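Forums > Robot Learning > Data Collection > Dish task, how many demos per plate?

New posts Members Search Log in

hetitz_home
30 July 2026
OK, I'm having way too much fun with this. We're collecting teleop demos for putting plates into a pull-out rack under the counter, and I just passed 500 episodes! Same kitchen for all of them, 12 different start poses for the drawer and the plate. The policy (we call it Dorkero) gets the approach right nearly every time now. Where it falls apart is the last bit, finding the gap between two dividers. It comes in tilted and then sort of hunts.

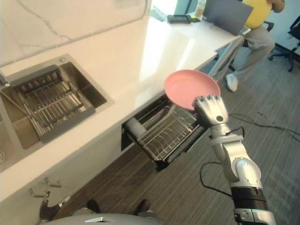 Taner Canpolat thinks you should stop recording in that kitchen today. After 500 episodes in one place, he says, the policy knows your marble better than it knows the plate, and 80 episodes in a second kitchen would teach it more than another 500 in the first.

hetitz_home
I'd love a second kitchen, but I don't buy that it fixes the slotting. The approach already works fine! It's the contact part.

vuvden
With hetitz on this one. We had the same hunting and it came from the operators. Half of ours paused above the rack to line things up and half went straight in, so the model learned both and dithered. Watch 10 of your episodes back to back and see if the pauses match.

Jingyi Hao
Don't throw the pauses out, though. We cut them all in April and the thing got faster and much worse. Record recoveries on purpose: start with the plate on top of a divider, back off, try again. Best fun I've had at a teleop station.

vuvden
Recoveries yes, pauses no. Trim them and keep the backing off.

hetitz_home
Just watched 10. Four pause, six don't, and three of the four are me. Ugh. Recording recoveries tonight, will post numbers

Contact us | © Hou Forums | Back to top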